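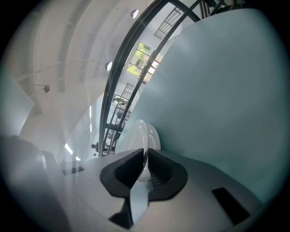
Chapter 5
Setting the Table: Service in Small Dining Rooms

Learning Goals

After reading this chapter, students should be able to:

explain the difference between plated service and family service
choose dishware suited to a menu and a room
prepare a written table plan for a meal of several courses
describe the duties of the floor lead before guests arrive

Introduction

The work of a dining room begins well before the first guest is seated. Tables must be placed, linens checked, dishes counted out from the shelves, and the order of courses agreed upon with the kitchen. In a large hotel these tasks are divided among many people. In a small dining room they may fall to two or three, and the same person who polishes the glasses may also greet guests at the door.

Chapter 4 dealt with the kitchen and the timing of dishes. The present chapter moves to the other side of the door. It treats the table as a work surface with fixed limits. Every plate, glass, and serving bowl takes up room, and a table that looks generous when bare can become crowded by the second course.

5.1 Plated Service and Family Service

In plated service, food is portioned in the kitchen and carried to each guest. The table needs space for one main plate per person, together with a bread plate and glassware. In family service, food arrives in shared dishes and guests help themselves. Shared dishes should be set within easy reach, and their handles turned toward the guests.

Many small restaurants combine the two. The Alano, a dining room discussed throughout this unit, serves its first course plated and its main course family style. Its manager, Hélène Bélanger, plans each table on paper in advance and marks where the shared dishes will stand. Students will study her plan for the August season in Section 5.3.

Plates are commonly white, and a pale tabletop may be left without a cloth at informal meals. Rims deserve attention at the planning stage. A wide rim frames the food well but adds to the space each setting requires, while a deeper dish holds sauces safely in a smaller area.
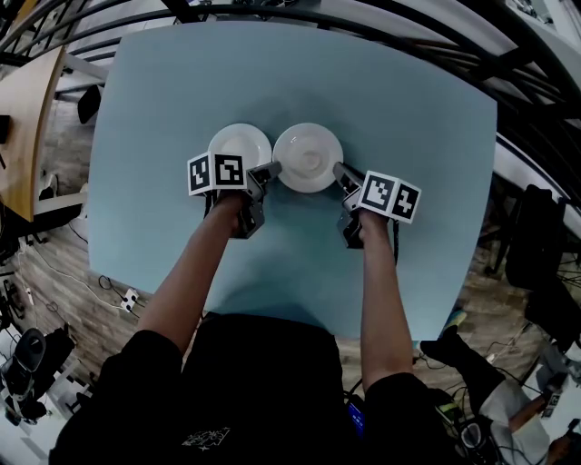

5.2 Choosing and Storing Dishware

Dishware is bought for years of use. Before placing an order, the buyer should consider weight, stacking height, resistance to chipping, and whether single pieces can be replaced later. A stock list should be kept for every pattern in use and corrected whenever pieces are broken or withdrawn.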